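From: Appiah bench list
Subject: Re: [bench-equip] gripper money for next year
Saturday, 9:40

> Before I put the Trekier order in, can someone tell me whether we
> need a second gripper at Dredport or just spare fingers? The quote
> has finger sets at 67 each and the full gripper at 401. I would
> also like to know if the simulation license is coming out of the
> same line, as it did last year.

Spare fingers, please, and no second gripper yet. Two sets at 67 comes to 134, and that leaves enough in the line for the Prilico renewal at 290. If we buy the gripper as well we are over before we get to cables and mounting plates.

The license does come out of the same line. I asked to have it moved and was told to ask again in December.

On whether the stock fingers are the right ones: I have been running handle grasps in simulation all week, with the two fingers set on either side of the handle. The open question is clearance. Some of the other objects stand close to the handle side, and a wider finger would have less room there. I would hold off on the wide pads in the quote until we have run the full object set. There are 5 layouts left to do.

Two things to check with Trekier before you sign:

- whether the finger sets ship with screws -- the last ones did not
- lead time if we add the second gripper later at the same price

If they will hold the 401 until spring, get that in writing and I will put it in the next plan.

One render from the current layout is below.

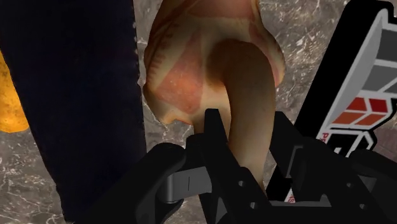 Handle grasp in simulation, fingers on either side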